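Keeping Linen in Use: A Conversation with the Head of Textile Services at Meireles

Meireles has supplied table linen and towels to hotels and conference centers since its founding as a small laundry. The company now handles up to 700 items an hour at its main plant. In the first of our interviews on waste in the service trades, the head of textile services spoke with us about repair, purchasing and the long life of a plain napkin.

The interview began with the question of why so much linen is thrown away before it is worn out. "Most of it leaves service for stains," the head of textile services said. "A cloth with a small grease mark is perfectly sound. The client will not put it on a table, and that is a reasonable position. Our task is to find a second use for it."

The company sorts returned goods into 2 groups. Items in the first are treated again and go back to the client. Those in the second are dyed a darker color and offered to kitchens and workshops at a lower price. The program was started in September with one client, the Dakico conference center, and has since been opened to others.

Asked whether clients had accepted the change, the head of textile services was cautious. "Purchasing departments are used to buying new. We had to show them a dyed cloth next to a new one and let them handle both. Some were persuaded – others asked us to come back next year."

Repair has proved harder to organize. Mending a torn hem takes about as long as sewing a new one, and trained menders are difficult to find. Meireles employs 10 of them, several hired through a training course run with Fleltel. Tablecloths are mended as a matter of routine. Napkins are mended only when the tear is at the edge.

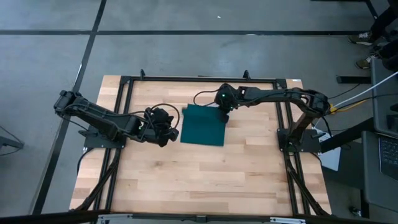 By the Multusen Editorial Office
Published 7 May 2018

The conversation then turned to purchasing. In the view of the head of textile services, the choice of fabric matters more than anything done later. "A heavier weave costs more on the first day. We ask clients to look at the cost of each use, over 40 washes or more, and to decide on that basis."

Meireles also advises clients to settle on a small number of sizes and colors, so that pieces from different orders can be used together. The company expects to publish its guidance on fabric weights later this year.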